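Teaching by Showing: Methods for Robot Learning
Handout 4: Gathering demonstrations by hand
Revised November 1, 2022

Last time we finished with a question from the back row: if a policy learns from examples, where do the examples come from? Today is my favorite answer, because it's the one where you get off your chair and do the task yourself!

A quick recap before we start. A demonstration is one attempt at a task from start to finish, stored as what the camera saw plus how the gripper moved. With a hand-held gripper you carry the robot's "hand" in your own hand, so no arm has to be in the room. You can work in a bathroom, a kitchen, a stairwell, wherever the task lives.

Our running case is Orkmont, the bathroom set. The tasks are small household ones: cups, bottles, wiping a cabinet front, things on a sink top. Keep these three views next to you as you read on.

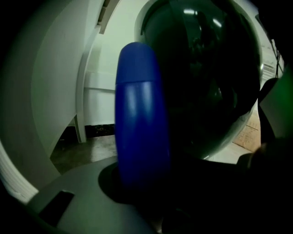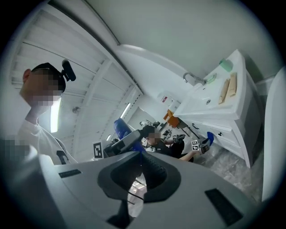
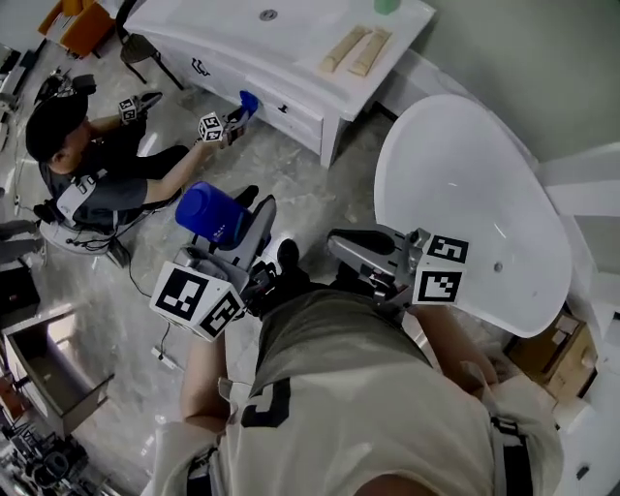 Fouzia Bajwa
Course instructor, Robot Learning Lab

What the gripper sees

Look at the first view and notice how much of it is not the blue bottle. There's a finger coming in from the right, a gray surface along the bottom, and a big dark shiny dome behind. The lens bends everything and the corners go black. Students often want to crop all that away. Please don't! The finger is in the same place in every recording from that gripper, and the network gets a lot of use out of seeing its own finger next to the target.

Reflections are worth a thought too. The dome carries two bright spots from the overhead lights. If every bottle in your set stands beside something that shiny, the model may start leaning on the shine. Move things between attempts.

Markers

The black-and-white squares on the wrists (second view) and on the cubes (third view) are fiducial markers. Software finds the corners of each square and works out where it sits relative to the camera. Two points for your notebook:

A marker has to be seen to be useful. Turn your wrist too far and the pattern disappears, so rehearse the motion once with an eye on the markers.
Several faces beat one. In the third view the cube on the left gripper has patterns on more than one face, which gives the software more to work with as the hand turns.

Two hands, two people

I love the third view for this part. One person has a blue cup tilted on its side in the left gripper while the right one hovers by the basin-shaped panel. Farther back a second person has a small blue cup near the drawer front. Two people, four grippers, one floor. That is efficient, but agree on who works where, and start each recording with a clear spoken cue.

Compare the gloved hand in the second view, holding a blue cloth or pad against the cabinet front. Wiping is all about contact, and a camera is poor at telling you how hard someone pressed. Ayuba Bonsu will take this up in the next lecture with the Prelix force readings.

How many, and which to keep

The Orkmont set stands at 1,832 attempts. We dropped 94 in the first review, mostly lost markers and recordings stopped too early. Slow attempts stayed in. So did clumsy ones where the person recovered, and those are gold: a policy that has only met perfect grasps has no idea what to do after a bad one.

For the lab

Work in pairs. Pick one task and record 27 attempts, changing the start position of the object each time. Swap roles partway through so that both of you hold the grippers. Write down the task in one plain sentence before you begin, and note any attempt you would throw out and the reason.

Upload to the Rana folder under your pair number. Reading for next time: the chapter on contact, plus Ayuba's two pages on wiping.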